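見学だより　靴と木のトレイのある作業台

サルニックス（Sarnix）通信　2020/09/30号
文・通信編集係

今回の「見学だより」では、ポラー（Pollar）の公開日に参加した報告を書きます。ポラーは、ロボットに手の動きを教えるためのデータを集めている小さな会社です。6月に一度見学を申し込みましたが、そのときは定員がいっぱいで、次の公開日まで待つことになりました。待ったおかげで、前から見たかった靴の作業を見ることができました。

受付で名札をもらい、上着とかばんをロッカーに入れてから、二階の作業室へ案内されました。参加者は私を入れて11人でした。靴の販売に関係する方が多く、倉庫の仕事をしている方もいました。私は日本語で専門の話を聞くことにまだ少し緊張しますが、説明の方はゆっくり話してくださり、難しい言葉は紙に書いて見せてくださいました。大変ありがたかったです。

最初に三十分ほどの説明がありました。ポラーでは、人が手に持つグリッパーを使って、物をつかむ、動かす、置くという動作を記録しています。人間の手で直接つかむのではなく、ロボットの手先と同じ形の道具でつかみます。そうすると、記録した動きをロボットの学習に使いやすくなるそうです。グリッパーにはカメラが付いていて、指先の近くの様子がそのまま映像に残ります。この取り組みには「マングンダップ（Mangundap）」という名前が付いています。名前の由来を質問した方がいましたが、答えは「創業のときからの名前です」というものでした。

続いて、作業台での実演に移りました。使う靴は女性用のサンダルです。靴は左右の形が違い、ひもや飾りもあり、かかとの高さもいろいろです。箱や缶と比べると、つかむ場所を決めることがとても難しい品物だと聞きました。つかむ場所を間違えると、持ち上げる途中で靴が回ってしまいます。

私は作業台の横に立って、手元をよく見せていただきました。次の三枚は、グリッパーのカメラから見た作業台です。

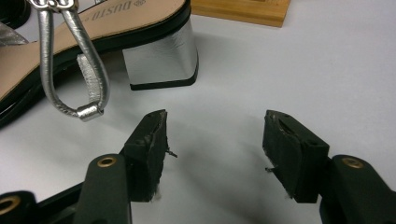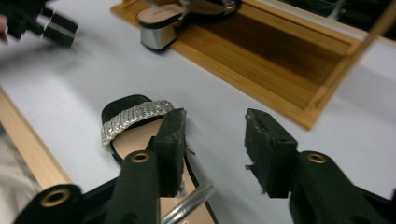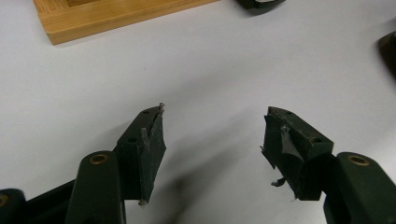
グリッパーの指先について

実演のあと、参加者の関心は指先の部品に集まりました。一枚目の写真を見ると、黒いパッドの角が荒れて、細い繊維が出ています。三枚目では、右の指の内側がめくれています。ある参加者が「これは交換しないのですか」と聞きました。担当の方の説明では、パッドは消耗品で、表面の状態は毎回の作業の前に確認し、つかむ力に影響が出ると判断したときに交換するそうです。私は、機械の部品はいつもきれいでなければならないと思っていましたので、この説明は勉強になりました。

パッドの材料を納めているのは、クケッティ（Cuketti）という会社です。見本を触らせていただきましたが、思ったより軽く、指で押すと少しへこみました。かたすぎると靴の表面に跡が付き、やわらかすぎると重いかかとを支えられません。ちょうどよいかたさを探すために、何種類も試したと聞きました。

サンダルのどこをつかむか

二枚目の写真には、きらきらした銀色の幅の広いバンドが付いたサンダルと、奥の木のトレイの縁にのった、銀色のかかとのサンダルがあります。同じサンダルでも、この二つではつかみ方の考え方が違うそうです。平らな形のものは縁をはさむ方法を先に試し、かかとのあるものは、かかとの近くをはさむ方法を先に考えます。細いひもの部分は、形が変わりやすいので、なるべく避けるという話でした。一枚目の、細い輪になった銀色のひもを見ますと、確かにここを引っ張るのは心配になります。

それから、光の問題もあります。銀色の材料は光を反射しますから、カメラの位置が少し変わるだけで、見え方が大きく変わります。白い台の上ではグリッパーの影も目立ちます。影を消すために照明を増やすことも考えたそうですが、実際のお店や倉庫にも影はありますので、今はそのまま記録しているとのことでした。

体験の時間

最後に、希望者がグリッパーを持たせてもらいました。練習用の布の靴を、隣のかごに移すという簡単な課題です。私も参加しました。見ているときは易しそうでしたが、自分でやりますと、指をどこまで閉じればよいかわかりません。一回目は靴が途中で落ちました。二回目は、つかむことはできましたが、向きが反対になりました。担当の方から「手首よりも、ひじを先に動かしてください」と教えていただき、三回目にやっとかごに入りました。同じ作業を毎日続けている方々の集中力を、心から尊敬します。

質問の時間に出た話

一つの種類の動作について、まず100回の記録を集めて、内容を確認してから次へ進むそうです。今の目標は、靴の作業全体で900回です。途中で失敗した記録も捨てないで、別に分けて保存しています。

一回の作業の時間には制限があるかという質問もありました。担当者が続けて作業するのは25分までで、そのあとは必ず休憩を入れるという答えでした。手が疲れると動きが小さくなり、記録にもそれが出てしまうためです。

次の公開日は、まだ決まっていません。決まりましたら、この通信でお知らせします。参加を希望される方は、通信編集係までご連絡ください。動きやすい服と、かかとの低い靴でお越しくださいとのことです。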